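Seasonal Position: Assistant Equipment Manager
Vindard Hockey Club

The Vindard Hockey Club invites applications for the position of Assistant Equipment Manager for the coming season. The position is based at the Gitden Arena, reports to the Head Equipment Manager, and runs from September through the end of the playoffs in April.

Duties include skate sharpening and blade replacement, repair of protective gear, laundry, loading and unloading for road games, and bench support during all home games. The Assistant Equipment Manager also keeps the stick inventory, which stood at 1154 at the close of last season, and prepares orders for approval. On game days, staff report at 7:00 a.m. and remain until the visiting team's gear has cleared the building.
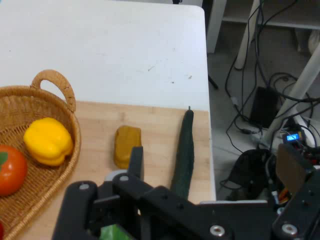

Yasir Ghumman writes that two seasons in the equipment room taught him more about the sport than ten years of playing it, and that applicants should expect long bus rides and very little sleep in February.

Applicants must hold a high school diploma and a valid driver's license, and must be able to lift 50 pounds. At least one season of experience with a junior, college, or professional team is preferred. Training on the club's sharpening machines is provided before the first preseason game.

The club pays $2000 per month, with a $300 allowance for work clothing and footwear. Meals are provided on road trips.

To apply, send a cover letter, resume, and the names of two references to the Hockey Operations Office, Gitden Arena. Applications will be accepted through the end of July. The Vindard Hockey Club is an equal opportunity employer.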